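Facilities and Storage Forum > Receiving Rooms > Reuse of inbound cartons in open bins

Posted by stores_desk_aron
Our office at Aron is revising its written procedure for the receiving room, and I would welcome comment from members with similar sites. The present rule states that inbound cartons are to be opened, emptied and flattened on the day of arrival. In practice, staff place sealed cartons and loose molded parts together in open plastic bins and leave them on the carpet until a shelf is free. The room handles 300 parcels in a typical month, with a peak in March. I am asked to recommend whether mixed bins should be permitted, and if so under what conditions.
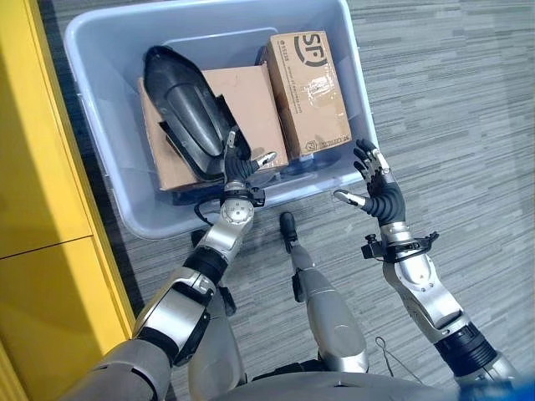
What is the longest period a sealed carton should remain in an open bin before it is checked against its packing list?
Two working days is the limit applied at most sites that have written one down. After that, claims for transit damage become difficult to support, and the carton should be opened and checked even if no shelf space has been assigned.

Posted by Penner_Receiving
We permit mixed bins at Penner, subject to two conditions. A carton with a courier label must stand upright with the label facing the open side, as the taller SF box does in the bin shown. Flat cartons go underneath. The second condition is that each bin carries a card with the date it was filled. We have 264 bins in circulation and the card has proved more useful than any electronic record.

Posted by wutilia_ops
I must disagree with the previous reply on one point. At Wutilia we do not allow a bare molded part to rest on top of a carton. The black shell in that bin has a curved back and flared sides, and parts of such a shape shift when the bin is lifted. Our procedure requires a sleeve or a sheet of foam between part and carton. We adopted it after a batch of covers was returned to us with scuffed edges, and the cost was charged to our department.

Posted by Penner_Receiving
The concern is noted. Foam is reasonable for finished surfaces. For parts that will be painted or covered later, we consider it an unnecessary expense, and the foam itself takes up room in the bin.

Posted by wutilia_ops
Receiving staff are seldom in a position to know which parts will be painted. A single rule for all parts is easier to train and easier to audit.

Posted by stores_desk_aron
Thank you both. A related matter concerns the handling area, where bins are set down and contents sorted. We propose to write both areas into one procedure. 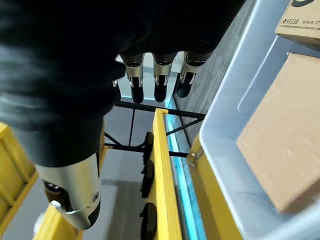 Posted by grirance_facilities
Surface protection in handling areas deserves its own section in the procedure. At Grirance it was originally a footnote, and it was overlooked for the better part of a year. Bare metal edges will mark cartons and chip molded plastic. Black pads or rollers set at intervals along a beam, as on the yellow rail here, are the kind of detail we would list by location and inspect on a schedule. We check ours every 6 weeks and replace any that have hardened or come away. The color of the framing should also be stated in the document, so that replacement sections match.

Posted by wutilia_ops
I support a separate section. I would add that the inspection record should be kept with the bin cards and not in the maintenance file, where receiving staff will not see it.

Posted by Penner_Receiving
We keep ours in the maintenance file without difficulty. The maintenance office is across the corridor, which may explain it.

Posted by stores_desk_aron
The draft will permit mixed bins for up to two working days, with a dated card, labels facing out, and a protective sheet under any bare molded part. The foam requirement remains open to objection. Pads will be covered in a separate section. Members wishing to see the draft may send a message to this account.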